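The Collar

Frøydis Moen had sewn dog collars for 253 customers before the old man from Trelside came to her shop. It was a Wednesday in March, shortly before closing. He put a piece of string on the counter, with a knot in it.

"This is the size of her neck," he said. "Her name is Dirna."

Frøydis measured the string and asked which colour the dog would like.
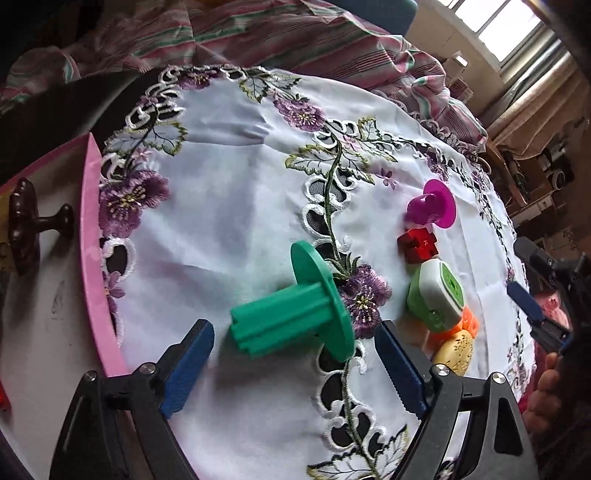
"She is a grey dog," said Vidar Haugland. "She does not care much. But my wife always chose red."

So it was red. Frøydis cut the webbing the same evening and sewed the lining by hand, very slowly, with small stitches. She made it two fingers wider than the string - a dog must be able to swallow.

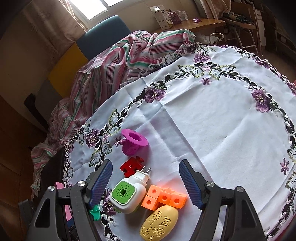
He came back on Saturday, and this time the dog was with him. She was bigger than Frøydis had thought, and older. She stood still while he closed the buckle with his stiff hands.

"What do I owe you?"

"It is 200," said Frøydis, although the price on the wall was 345.

He looked at the wall for a while. Then he paid 345, and Dirna pulled him out into the rain.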